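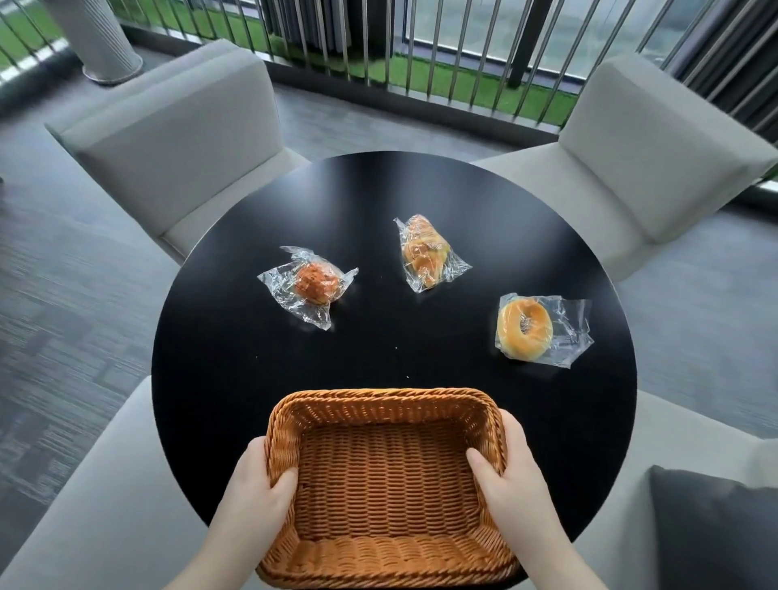
How do I set out wrapped pastries in the lounge before the guests come?

Wipe the table first, put the wrapped pieces in a basket in one layer, and place the basket in the middle of the table where every chair can reach it.

Section 8. Lounge tables: wrapped pastries and baskets

This section is for the person who opens the lounge at Budimstead in the morning. It explains how to prepare one table. Repeat the same steps for each table that is in use. Coffee and cold drinks are explained in Section 9.

What you need

One woven basket for each table
Wrapped pastries from the morning delivery (croissant, donut, streusel bun)
Two soft cloths, one damp and one dry
The allergen cards from the drawer under the counter

Preparing the table

1. Move the armchairs back a little, so you can walk around the table. Lift them by the frame under the seat. Do not pull them by the padded arms, the seams open with time.

2. Brush the crumbs into your hand or into a small dustpan. Do not brush them on the carpet tiles.

3. Wipe the table with the damp cloth, from the middle to the edge. Then wipe it with the dry cloth.

Note: A glossy black top shows every crumb and every finger mark. Look at it from the side, with the light from the windows, before you say it is finished.

Caution: Do not use the scouring powder from the kitchen on a glossy top. It leaves fine scratches and we cannot polish them out.

Preparing the basket

4. Turn the basket upside down over the bin and tap it. Crumbs like to stay in the corners of the weave.

5. Feel along the rim with your fingers. If a piece of the weave is broken or sharp, put the basket aside and write it on the repair list.

6. Wipe the inside with the cloth, only slightly damp. Let it dry before you fill it.

Caution: Never wash a wicker basket in the dishwasher. Two baskets were lost in this way last December.

Filling the basket

7. Wash your hands. Check that each wrapper is closed. A pastry with an open or torn wrapper goes back to the kitchen and not to the guests.

8. Put the flat pieces in first. A glazed donut should lie flat in its bag, with nothing on top of it, or the glaze sticks to the plastic.

9. Lay the croissants next, on the side. They are light and break easily, so hold them by the ends of the wrapper and not in the middle.

10. Place the streusel buns last, with the topping up. If you turn them over, the topping falls off inside the plastic and the bun does not look fresh any more.

11. Fold the loose ends of the wrap under each piece. The basket looks more tidy, and the sleeves of the guests do not catch on the plastic.

Note: Do not make a second layer. A full basket is nice to see, but the lower pieces get pressed. It is better to fill it again at 10:30.

Placing the basket

12. Hold the basket with both hands, one on each side, and set it down in the middle of the table. Do not slide it — the weave can mark the surface.

13. Put the allergen card in front of the basket, with the text to the side of the entrance.

14. Bring the chairs back. Leave a hand's width between the chair arm and the table. If there is a loose cushion, put it back in the corner of the seat.

During the day

Check the tables every hour. Take away empty wrappers and wipe the crumbs. If only one pastry is left, move it to the basket on the next table and bring the empty basket to the counter.

At closing time, pastries that are still wrapped go to the kitchen shelf marked "staff". Baskets are stored empty, one beside the other. When they are stacked with weight on top, the rims bend.

Ordering

New baskets are ordered from Brirkau, item 1036. Please ask Mei Holloway before you order, she keeps the list for both houses. The Hollwood lounge uses the same size, so it is possible to borrow one for a day.

Questions about this section: Mavis Delacroix, front desk.

Last checked: 04/08/2025

We use cookies to remember your language and to see which pages are read. Accept all | Only necessary | Settings

Related sections

Section 7. Opening the lounge: lights, blinds and doors
Section 9. Coffee, tea and cold drinks
Section 10. Spots on carpet tiles and gray upholstery
Allergen cards: how to print and replace them
Basket repair list (Budimstead and Hollwood)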